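Do you wash a ball cap or just accept it?
Posted by Giang Doãn, October, 9:40 pm

My red cap has a salt line you could use to measure tides.

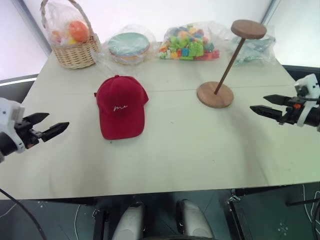
I've had it 13 years and washed it twice, both times by wearing it in the rain. My sister says dishwasher, top rack. My sister also ruined a colander that way.

m_tamura
Dishwasher is fine. I've done 30 caps. No heated dry.

vinhto
It is not fine. Anything older has cardboard in the brim and it comes out like wet toast. Sink, cool water, dish soap, old toothbrush on the sweatband.

m_tamura
Cardboard brims, sure. Is this a cap or a museum piece?

Mỹ Bùi
Vinh's right about the sink, wrong about dish soap. It took the color out of my Praststead softball cap – now it's the pink of a cheap ham. Baby shampoo.

vinhto
What were you using, paint thinner?

Giang Doãn
Flicked the brim and it sounds like plastic. Going with the sink. Do I dry it on a bowl or what?

Tín Lã
Bowl, towel over it, leave it overnight. Or buy a new cap, they're at the gas station.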